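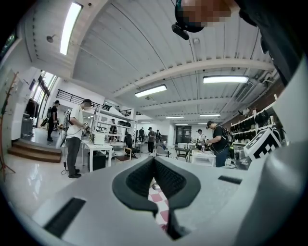

How to set up a shared floor for hand-held gripper work

Applies to: sites that record manual tasks with hand-held grippers before any step is handed to an arm
Prepared by: Onyekachi Mohammed, process engineering, Gullier
Floor notes: Dean Treloar

At Gullier we moved table work to hand-held grippers in January. The operator does the task with the gripper in place of bare fingers, and the recording is later used to program the Ellero cell. The steps below cover the floor, the shift plan and the changes to job duties. Calibration is in the Cinder manual and is not repeated.

1. Assign the tables

Give each operator one table and one task. Do not split a table between two tasks, even if both are short. Leave enough room behind each operator for another person to pass without touching the gripper or a cable.

Keep large equipment on shelving along the walls or between work areas. Chairs stay out of the walking lanes when not in use.
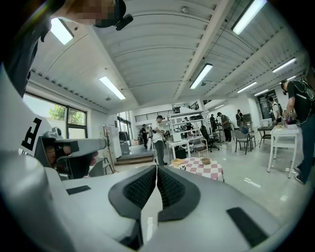
Checkered cloth and bowls on a table in the middle of the floor, with work going on at the tables beyond it.

2. Prepare the task

Write the task on one line, for example "move bowl from left side to right side." If it needs a second line, it is two tasks.

Lay the cloth flat and set the objects down by hand. Start position does not need to be exact. Small differences between runs are wanted, and new operators tend to remove them by lining everything up. Tell them before the first run.

3. Check the gripper

Open and close the jaws fully. Wipe the pads with a dry cloth. Look for torn texture on the inner faces and replace both pads together if either is damaged. Confirm that the head strap sits level and does not slip when the operator leans forward.

4. Route the cables

Cables run behind the operator, never across the front of the table. Before each block, the operator takes one step back and one to each side. If the cable pulls tight, reroute it.

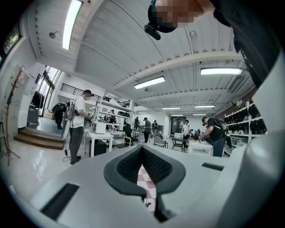

Floor during work. A black cable runs from near the feet of the operator on the left.

5. Plan the shift

We schedule 150 runs per operator per shift, in 3 blocks. The first plan had one long block and was dropped after Gunawardena, our outside ergonomics firm, reviewed it. Leaning over a table with a strap on is harder on the neck than the same job done bare-handed.

Rotate operators between tables at each block change. A set is closed at 2000 runs. Failed runs are kept and marked as failed.

6. Update the job duties

Do this before the first recorded run. At our site three things changed:

Table operators now judge whether a run is good. This was a supervisor's call before, and it carries a higher pay step.
Run counts are not used in performance reviews. Treloar asked for this in writing and got it - speed went down slightly and the number of discarded sets went down with it.
Operators who recorded a task are the first offered training on the cell that takes it over.

The third item is still partly open. The cell needs fewer people per shift than the tables do, and the remaining operators currently move to kitting or to new recording tasks. Sites with no second task lined up should settle this with their staff first.

7. Close out

Return grippers to their chargers, coil the cables, and log any pad changes under the table number. Report strap or cable faults to the shift lead before the next block starts.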